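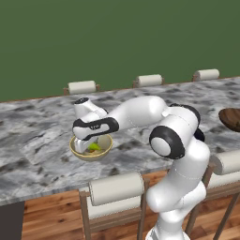 2018-10-15 – Cahier d'atelier, émaux

Objet : reprise des essais de faïençage sur la glaçure Fanora, terre Hurkstead.

Rappel. La série du mois d'août tressaillait sur toutes les pièces ouvertes, surtout au fond des bols, là où la couche est la plus épaisse. Les tessons d'essai plats n'avaient rien montré. Cuisson trop rapide en fin de montée, à mon avis, mais le désaccord de dilatation reste l'hypothèse principale.

Préparation

Trois mélanges à partir de la base Fanora : témoin, silice augmentée, silice augmentée avec une part de feldspath remplacée par du talc. Tamisage deux fois. Densité ajustée à 1470 g/l pour les trois. Le troisième mélange sédimente vite ; ajouté un peu de bentonite, à noter sur le seau.

Trempage de 3 secondes, intérieur puis extérieur. Séchage 24 heures avant enfournement. Pieds nettoyés à l'éponge.

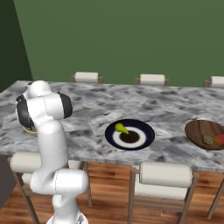 Cuisson

Four Ingvarsson, étage du milieu uniquement. Le programmateur Jalen affiche toujours un écart avec les montres fusibles ; je me fie aux montres. Palier final de 20 minutes, refroidissement libre, porte fermée jusqu'au lendemain. Ne pas entrouvrir pour « voir », même à basse température : la série d'août a peut-être souffert de cela aussi.

Contrôle prévu

Encre de Chine diluée sur l'intérieur, rinçage, examen à la loupe. Puis choc thermique, four de séchage et eau froide, 2 cycles. Reprendre l'encre après chaque cycle. Un tesson par mélange est gardé à part, sans choc, pour suivre le tressaillage différé.

À faire

– Peser le reste de silice avant de commander.
– Refaire des étiquettes pour les seaux, l'ancien marquage part à l'eau.
– Demander la courbe de dilatation du nouveau lot Hurkstead, celle du classeur concerne l'ancien.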